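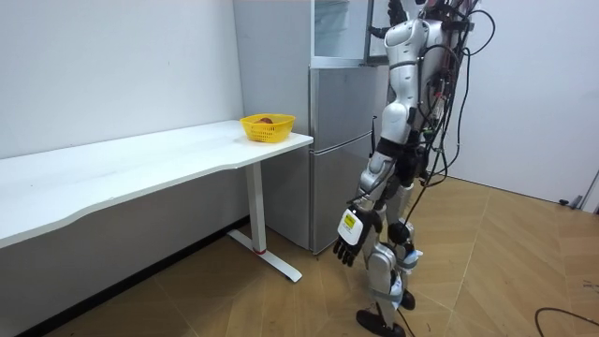 Lab Visit: Lekden Robotics, Tisdale

Our group went out to the Lekden building in Tisdale on Wednesday, October 25, 2023. The visit had been moved from April, when the lab was still waiting for its new floor. We signed in at the front desk, left our bags in a locker room and were taken down the hall to Room 121, where the household work is done.

Salma Abdelaziz runs the testing there and gave us the tour. The project is called Wijaya, and its aim is a humanoid robot that can put away groceries and fetch things from a refrigerator in an ordinary home. Lekden wants to have one in a trial apartment in 2028. The room is set up for that one job, with a refrigerator in the corner, a long white table running up to it and a yellow basket on the table. The robot has to open the upper compartment and deal with whatever is in the basket.

The arm fault

The part most of us wanted to hear about was the fault in the summer, which Abdelaziz had mentioned in her email. She went through it without slides.

During run 311 the robot had one arm up at the glass compartment and was supposed to let go of the door, lower the arm and step back. The hand did not release. The walking program had its own timer and started the step anyway. The robot pulled on the door, the refrigerator moved on its base, and the robot began to tip toward the table. The operator pressed the stop button.

Pressing stop made it worse. At that time the button cut power to every joint at once, so the legs went slack along with the arms. The robot dropped onto one knee and hit the end of the table. A connector on its back was torn loose and the knee cover cracked. The operator was on the far side of the table and was not hurt, but there was a second person in the room who had been standing within reach a minute before. The lab stopped all runs for three weeks.

What they found

A wire in the cable bundle had been rubbing against the shoulder mount each time the arm went up. It finally broke inside its sleeve, where it could not be seen. The hand lost its signal and kept the last command it had received, which was to grip. Nothing told the legs that the hand was still holding on. 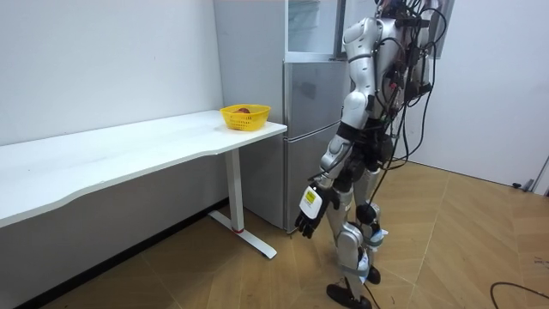 The robot at the end of the table, with cables hanging from its back.

Abdelaziz said the broken wire was the easy part. It took an afternoon to replace. The harder question was why the robot was allowed to walk when the hand had gone silent, and that took most of the three weeks.

Changes since then

The legs now wait for a message from the hand that it is open. If no message comes, the robot stays where it is and sounds a tone. The stop button works in two stages: the joints lock first, and power is cut only after the robot has been secured. For a fall already under way, a separate switch still cuts everything. One of our members asked how an operator is supposed to choose between the two in half a second. Abdelaziz said they practice it every week and that she does not think the answer is good enough yet.

The cables are checked by hand before each session. A supplier, Nirnonitz, is making a shorter bundle that would run inside the shell, but it had not been delivered when we were there. People also keep out of the robot's reach whenever the motors are on, and that includes visitors, so we watched from the doorway.

We saw 2 runs. The first ended early with the tone, which turned out to be a loose plug at the wrist. The second went through to the end, slowly.

Getting there

Parking is behind the building and the entrance is on the side street. Allow extra time for sign-in, as each person has to read and sign the safety sheet. Groups are limited to eight. Anyone who wants to join the next visit should leave their name with the club office.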